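Ticket: Purchase request stuck at "needs info"
Queue: Equipment & Planning, Kirkside site
Priority: Normal (was Urgent, then Low, then somebody found the dropdown)
Status: Open

Original request
We need sign-off on spare parts and a second gripper for the Kirkside robot before the May budget closes. The form rejects the request every time with "line total exceeds category limit." The category limit is 800. The line total is 669. I have done this subtraction on paper and on a phone, and the form and I continue to disagree.

Reply, Purchasing
Please confirm you picked the right category. Robot parts go under "Machinery, other." If you picked "Office furniture" the limit is 300.

Reply, requester
It was under Office furniture. In my defense, that is where last year's quote was filed, along with a pallet jack. Moved it to Machinery, other. New error: "supplier not recognized." The supplier is Zolura, who we have bought from before and who send us a calendar.

Reply, Purchasing
Zolura is in the system as "Zolura (old)" and "Zolura (do not use)." Use the first one. We will clean this up after the budget closes, as we planned to last time.

Reply, requester
Used "Zolura (old)." Form accepted it and asked for two competing quotes. Attached one from Kerr and one from Mokton. Notes so I don't have to type them again in the next box:

Kerr is cheaper on the gripper but quotes the mounting bracket, the cable and "integration" as separate lines. Integration has no number next to it, only the word "typical." Once you add the bracket and cable they are above Zolura.

Mokton wants us to lease. The monthly figure looks friendly until you reach the part where we pay return shipping in a crate they also sell us.

Zolura is the 669, all in. Lead time is around 2 weeks.

Reply, Finance
Why a second gripper? The asset list shows one already and it is marked as working.

Reply, requester
It is working. That is the trouble with how the list sees it. When it needs service we send it out and the arm has nothing on the end of it, and we still pay for the floor space and the person scheduled to run it. A spare means we swap and carry on. We want the same model so we don't have to redo the setup for the table work, which is soft black pieces that don't all sit at the same angle.
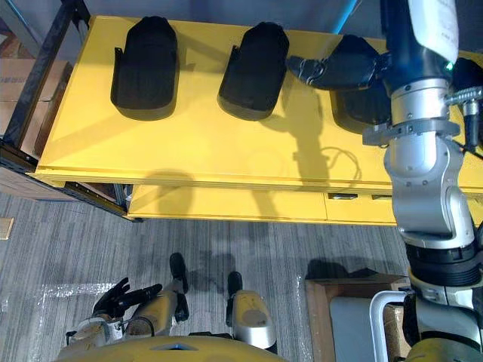

On the money side, I'd also like to put cables on a yearly line and stop buying them as emergencies. We pay rush shipping on a part that costs less than the shipping. If the category can't hold a repeating order, tell me which one can and I'll file it there, pallet jack or no pallet jack.

Reply, Finance
Gripper approved against Machinery, other. Cables need their own ticket.

Reply, requester
Opened. It came back "needs info." Leaving this one open until the Zolura order number shows up.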